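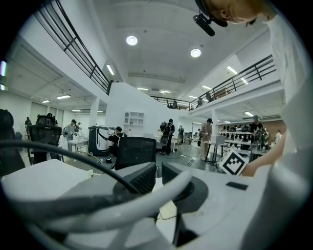
About Vakulenko

Vakulenko is an independent workshop for data collection with hand-held grippers and for the testing of small mobile robots. The company was started by Elfriede Hauser with 4 employees and now has 32. We supply recorded manipulation data, operator training and short-run hardware testing to manufacturers and research groups.

All work takes place in one building. The main floor is an open hall with mezzanine walkways on both sides. Workstations, mobile units and equipment shelving are on the main floor. Visitors may watch from either the floor or the mezzanine, and the route is agreed on at check-in.

What we do

Most of our contracts cover bench tasks performed by a person holding a gripper in place of a robot arm. The operator picks up, moves, turns or inserts an object, and the recording is used later to train or check a control policy. Typical tasks are sorting small parts, closing containers, plugging in connectors and folding cloth. A standard order is 355 accepted recordings of a single task. Recordings with tracking loss, a dropped object or an incomplete ending are rejected and repeated at our cost.

Camera calibration is done with printed square markers on flat cards. The card is presented to the gripper camera at several distances and tilts before a session starts, and again after any change to the mount, the lens or the finger blocks. The results are stored with the session and delivered to the customer.

Head-mounted cameras are used on tasks where the customer needs the operator's view in addition to the gripper view. The two streams are aligned by our own software, Drimano. Drimano also handles file naming, rejection codes and the export formats listed in the customer agreement.

Mobile units are tested on the same floor. Tests cover driving, stopping, docking and payload handling. We don't design mobile bases. We run the customer's test plan, record the results and return the unit with a written report.

Open days and demonstrations

We hold one open day a year, in September, and smaller demonstrations on request. The open day is limited to 100 visitors, admitted in groups. The hall stays in operation during the visit. Visitors see current bench work, a calibration, a mobile unit under test and the review desk where recordings are accepted or rejected. Customer work under a confidentiality agreement is moved to another time.

Doors open at 9:30 a.m. The first demonstration starts at 10:00 a.m. and the last at 3:00 p.m. Each demonstration takes 45 minutes, including questions. In the final part, visitors may hold a gripper and record a short pick-and-place sequence themselves. The recording is played back on a laptop and then deleted, unless the visitor signs a release form.

Cables cross the floor between the tables. Closed, flat shoes are required. Bags may be carried, but they must be kept clear of the benches. Please don't step between an operator and the bench while a recording is running, and don't pick up a marker card that is in use. Photography is permitted from the places pointed out by staff.

Demonstrations for a single company are arranged separately. Customers may bring their own objects, up to a weight agreed on beforehand, and have them tried at a bench. Past visits of this kind include Bunesex, a packaging firm, which brought unfilled cartons and lids, and Diltton, which makes electrical fittings. Both later ordered standard sets.

Staff

Operators are hired without previous experience in robotics. Training lasts four weeks and covers grip technique, calibration, fault recognition and the use of Drimano. New operators work next to an experienced colleague until their rejection rate is within the limit for the task. Elfriede Hauser is responsible for technical operations and signs off each delivery.

Requests for a visit

Send the name of your organization, the number of visitors and the type of task you are interested in through the contact form. School and college groups should also give the age of the students. Groups under 16 need one adult for every six students. We reply within five working days. Parking is behind the building, and the visitor entrance is on the same side.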